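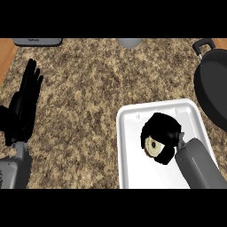 Department of Mechatronics, Jiltum Campus - Radurik Manipulation Group

4.2 Does the idle hand matter?

Figure 4. Overhead render from the Dranier kitchen set. The right hand has the round food item in its grasp inside the white tray, and the left hand is open over at the other side of the counter.

I went into this part of the work thinking it would take an afternoon. The right hand does the grasping in every task in the Dranier set, so surely I could freeze the left one, drop its joints from the action vector and train a smaller policy? I'd more or less written that paragraph in my head before I ran anything.

So I trained two versions of the Orakzai policy. The first predicts joint targets for both arms and all the fingers. The second (I've been calling it "half" in the tables, sorry, the name stuck) predicts the right side only, and the left arm is held at whatever pose the reset gives it. Both were trained on the same 300 demonstrations with the same image encoder, and I repeated each one over five seeds. Then I ran each of them for 300 evaluation episodes, with the tray position and the item's starting pose shuffled at reset.

On plain grasp success there was hardly anything between them. Where they came apart was collisions. The full policy learned to keep its left arm well clear while the right one reached into the tray, and you can see the sort of spacing I mean in Figure 4, with a decent stretch of bare granite between the open hand and the tray. The half policy couldn't do that, because it had no say in where the left arm was. If the reset happened to leave it near the tray, the right arm either bumped it or swung wide and came in at an awkward angle. In the final evaluation 17 of the half policy's failures started that way, and I watched every one of them back with a cup of tea and a growing sense of having been wrong.

There's a second thing going on in the figure that I want to flag. The fingers wrap over the top and around one side of the item, so from overhead a good part of it is hidden at exactly the moment the policy has to decide whether the grasp is any good. I'd expected this to hurt both versions equally, and as far as I can tell it did. Adding fingertip contact readings to the input helped a bit, but the gain moved around so much from seed to seed that I don't want to lean on it here - Section 5 has the proper comparison.

One caution about the clutter. The pan close to the tray is scenery as far as the reward is concerned, and touching it costs nothing. I left it that way to match the original Radurik benchmark, but it does mean our collision count only covers arm against arm and arm against tray. When I tried a small penalty for brushing other objects, training took up to twice as long and the arms got noticeably timid around the tray rim. I haven't found a weighting I like yet.

For the rest of the paper I use the full policy, with both arms under control, and the half version turns up again only in the ablation in the appendix.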